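Unda Robotics Club: February Gallery

212 shares · 13 comments

Hello again from the Unda club! We've been working on the Estness challenge since school started back up, and February was the month when things finally began to move. The theme this year is "Set the Table," so every team has to get an arm to handle real dishes, and real dishes are so much harder than foam blocks. We love it anyway.

A quick recap for parents and newer members. Each team picks one dish task and writes its own moves. A clean run is worth 1000 points, with extra for going slow and gentle at the end. Our best practice total so far is 727, which put huge smiles on everybody's faces (and got us a round of hot chocolate from Veerle Lambrechts, our coach, who had promised it at 700).

Tineke and Roos took on the plate task, and they've stuck with it through a lot of rewriting. A plate on its edge has a thin rim and not much to hold, so the angle of the wrist matters more than anything. Their notebook has pages and pages of little wrist sketches, and the later ones are really good! 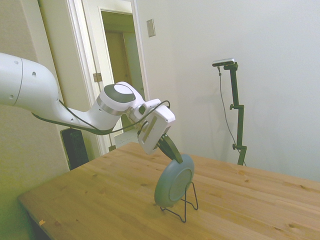 Fingers together, tip right on the rim. Plate task, blue-grey plate in the wire stand.

The plate team's program is called Tomel, and the version they're using now is number 13. Griet Dewulf wrote the part that slows the arm down for the last stretch before contact, and the cup team has already asked to borrow it. Of course they can. Sharing code between teams is allowed at Estness as long as you write the name of the person who made it at the top of the file.

Rianne Claeys is heading up the cup task, with a program called Vieira. She is deep into handles at the moment and would like everyone to bring in one mug from home, the odder the handle the better. Please put your name on the bottom with tape.

Still to do before the challenge:
Poster text (Roos has a draft, please read it)
Two full practice rounds with the timer
Team shirts, sizes to Veerle by the end of the month
Spoons!! We still don't have anyone on spoons

Practice starts at 4:30 p.m. as usual and family members are welcome to come watch the last half hour. More pictures in March, hopefully with a mug or two.

Share · 13 comments · Older galleries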